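The Perdale Standing Desk, After One Winter and a Spring

Filed under: Furniture
28 Jun 2025

I bought the Perdale in October, during the week when everyone on my floor decided their spine was a personal project. I had been working at a door laid across two filing cabinets, an arrangement that cost me nothing and looked like it. The door still had its hinges on. I mention this so you know where my standards were when the box arrived.

The box weighs more than you do. I say this without knowing you. The delivery man stood it on end in the hallway, asked me to sign, and left at a pace I would call brisk. I walked it to the office corner by corner, like moving a refrigerator or an uncle. If you live above the second floor, pay for the carry-up service. I live on the first floor and still think about having paid for it.

Assembly

Perdale says one person can put the desk together in an hour. One person can. I did it in three, with a break to sit on the floor and look at a foot that was on backward. The instructions are drawings only, and the drawings are all made from an angle slightly below the desk, as though the illustrator had already given up and was lying down.

The hardware comes in a blister card with every compartment lettered, and that part is very good. The letters in the booklet match the letters on the card until step 11, where the booklet asks for bolt K and the card ends at J. I called. A cheerful person told me that K is J. I asked whether J was then also J, and she said yes, in the earlier steps.

Do not tighten the crossbar before the feet are on. The booklet shows it being tightened first, then shows it loose two drawings later with no comment. Leave everything finger-tight until the desk is upright, then go around with the wrench. Get someone to help you flip it. My helper was Eusebio Gallardo from upstairs, who had the same desk a year before me and sold it, a fact he brought up only when we had it at shoulder height.

Going up, going down

The lift is the reason you spend the money, so I'll be fair to it. It's smooth. It's also quieter than the one I tried in the Figueroa showroom, which rose with the sound of a dentist thinking something over. The Perdale hums. You can raise it during a phone call and the other person will assume you have a refrigerator.

There are four memory buttons. I use two. The third I set for a height between sitting and standing, for reasons I can't reconstruct, and every so often I press it by accident and find myself working in a crouch. The fourth I never set, and pressing it makes the desk beep at you once, in a disappointed way.

The anti-collision feature is supposed to stop the desk when it meets an obstacle. It did stop when it met the arm of my chair. It did not stop when it met the lid of a plastic storage bin, which it treated as an opinion. The manual suggests adjusting the sensitivity, which means holding down two buttons until the display shows a letter, then choosing between A and something that is either a 5 or an S. I went with whatever that was and things improved. Keep bins out from under there anyway.

At full height there is wobble. Every review of every standing desk has a paragraph about wobble, and most of them are written by people who grab the desk and shake it like a vending machine. If you do that, it wobbles. If you type on it, your monitor shivers a little at the top of the range and not at all at my standing height, and I am on the tall side of average. Very tall people who hit the keys hard should look at the Fustel, which has a third leg and the price of a third leg.

The top

You can choose bamboo, a walnut finish, black, or white. I chose white because it was in stock. I'd been warned that white shows everything, and this is correct. It shows pencil, it shows coffee, it shows the ghost of a newspaper left under a damp glass. It also shows dust far less than black does, and I know this from Eusebio, whose desk was black and who describes the experience the way other people describe a rental car dispute.

Most things come off with dish soap and a cloth. Ballpoint ink takes rubbing alcohol and a bit of patience. Turmeric doesn't come off. I have a faint yellow crescent near the left corner which I cover with a stapler, and I now own a stapler mostly for that purpose.

The edge is where they saved money. It's squared off and slightly sharp, and after a long day my forearms look like I've been leaning on a fence. A desk pad solves this if it hangs over the front a little. You shouldn't need to accessorize a desk at this price so that it won't bite you, but there we are. The Figueroa has a nicely rounded edge. The Figueroa also took 11 weeks to quote me for delivery and then quoted me for the wrong city.

The surface is big enough that I stopped putting things away. Nobody warned me about this with the door, because the door was narrow and things simply fell off it, which kept matters in order. On a proper tabletop, objects settle in. You set down a plate while you finish an email and it becomes a resident. Snacks are the worst for this.
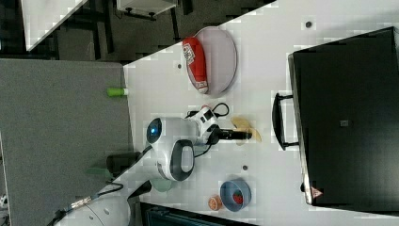

I have tried having a rule about food, and the rule lasted until the first deadline. A friend who does bookkeeping from home keeps a strip of masking tape down the middle of hers, work on one side and lunch on the other, and claims that it holds. I tried the tape. It left a line of glue that took longer to get off than the ink did.

What I'd suggest is going one size smaller than you want. I ordered the 68-inch top, feeling expansive, and I use a little more than half of it for work. The rest is a shelf that happens to be at elbow height.

Cables

The desk comes with a fabric sling that screws to the underside and is meant to hold your power strip. It holds a short one. Mine is long, and it sticks out of the end like a dog in a sweater. I bought a metal tray made by Jenivbridge, which costs less than you'd fear, fits the predrilled holes nearly, and has been fine. By nearly I mean three of four. The fourth corner hangs on a zip tie.

Plan your cable lengths for the desk at its highest, with slack. I planned for it at its lowest, since I was sitting on the floor when I did the planning, and on the first trip up the monitor cable went tight as a clothesline and the screen turned slowly to face the wall. No harm done. I've since bought the longer one.

Does anyone stand?

I did, for the first month, with the zeal of a convert. I stood through calls and told people on those calls that I was standing. Then winter came properly and I sat down for most of it. Now I stand after lunch, when sitting would turn into a nap, and late in the afternoon if something annoying has to be read. That adds up to a decent stretch of the day and I'll take it. My back is better than it was with the door, though a kitchen chair and a stack of phone books would probably have been better than the door.

Get a mat. A bare floor will have you back in the chair before you've finished your coffee. Any thick kitchen mat does the job and you don't need the one with the little hill in the middle. I have the one with the little hill. I have tripped on it.

Customer service

I've called three times: once about bolt K, once about a scuffed leg, and once when the display went blank. For the leg they sent a bottle of touch-up paint in a white that belongs to a different desk. For the display they told me to unplug it, wait, plug it in, and hold the down button until the desk sank to the bottom and gave a small hop. It did the hop and has worked since. They answer the phone, which puts them ahead of my bank.

The warranty covers the frame and motor for a long time and the top for one year. Save your receipt as a file somewhere, since they want the order number, and the order number is printed only on the outside of the box you'll have cut up for recycling.

Should you buy it

If you can get it on sale, yes. I paid full price and then watched it drop by $200 before I had the feet on straight. They wouldn't refund the difference, but they did send me a mug. The mug is good. It has a wide base and hasn't tipped over on the way up yet.

At full price I'd think harder, and go sit at a few others first, and run my arm along the front edge of each one. People in stores will look at you. Let them. For anyone under average height I'd check the lowest setting too, as the Perdale bottoms out a little high and you may end up needing a footrest, at which point you are buying furniture for your furniture.

Things I'd change: the edge, the beep, the sling, the letter K. Things I'd leave alone: the lift, the legs, and whoever answers the phone.

The door went back on the closet, by the way. It no longer closes.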